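Setting up your Jamby loose-leaf binder

Part 2: Loading the paper

Now the fun part — filling it up!

1. Lay the open binder on a flat table and pull the rings apart.
2. Square up a stack of sheets, 30 at most. Keep the holes on one side.
3. Lower the stack over the rings and press them shut, starting at the top.

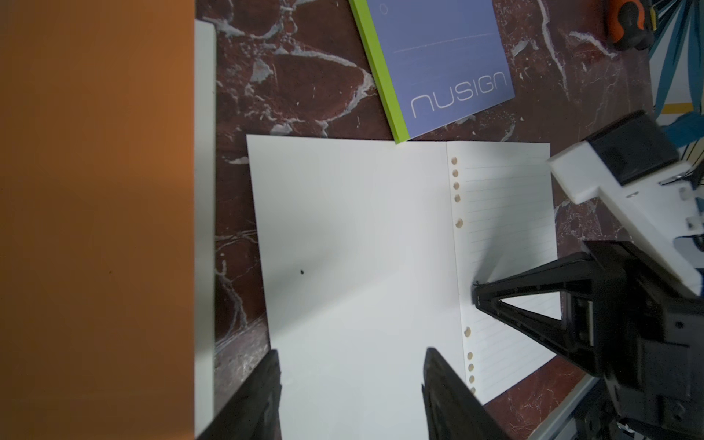 Can I write on both sides of a sheet?
Go ahead, the 100 gsm refill takes ink nicely on both faces.

Caution: Keep fingertips clear of the rings as they close.

Note: Torn hole? Stick a Bromis ring patch over it and the page is back in business.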